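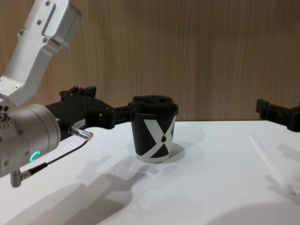

Senga Dalgleish thought the lid was the weak point, and she put that in her comments on our first draft in April. We agreed and rewrote the section on lids.

## Paper cups in the student café

Our project looked at takeaway cups at Varnisberg. The café handed out 1,056 hot drinks during the study, and 493 of them left the building with a lid on. The rest were drunk at the tables or carried out open.

We compared 2 kinds of lid – a flat one and one with a raised rim. Till Wendt filled the cups and Wenche Dahlgren kept the log. The flat lid came loose more often when the cup was picked up near the top.

Stirring sticks were logged separately.

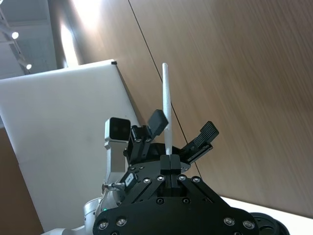
Should the sticks stay on the counter? Keep them behind it and hand them out on request, as the café did for the last 8 days of the study.

Wenche's log sheets are in the appendix.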